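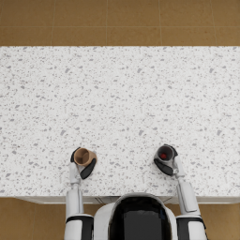
Boyang Jin objected early on that rendered demonstrations teach the policy the renderer and not the task, and that no amount of kitchen swapping fixes it. Fair point. We come back to it in 4.3, short version: we partly agree.

4.2 Collecting the demonstrations

All demos teleoperated in sim, two arms, one counter. Task is cup handling: one cup per gripper, a small red object in one of them. Operators were Vy Kim and Toàn Sầm, no scripted motion anywhere. 337 demonstrations kept, 13 thrown out, mostly for dropped frames in the Dronditz logger (fixed in September, earlier runs were re-recorded).

Each demo is stored as joint positions, gripper state and the camera streams. Streams are synced to the arm clock, not the render clock. This matters more than we expected, an offset of 3 steps was enough to make the policy close its fingers early. Colour and lighting left at the defaults.

Figure 2. Rendered views from the collection setup. Top: both grippers at their cups, from overhead. Bottom: right gripper at the dark grey cup, kitchen behind. 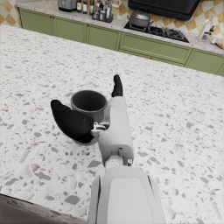 Operators could restart a demo at any time but could not edit one afterwards. We did try trimming the idle stretch at the begining, Thiện Từ's suggestion, and dropped it. Trimmed sets trained faster but the arms then lurched on the first step. Pauses in the middle were left in too. Labels are per demo only, success or fail, judged by 2 people who hadn't driven that run. Disagreements went to a third, whose call was final. Failures are kept in the set and flaged, see Table 3 for the split.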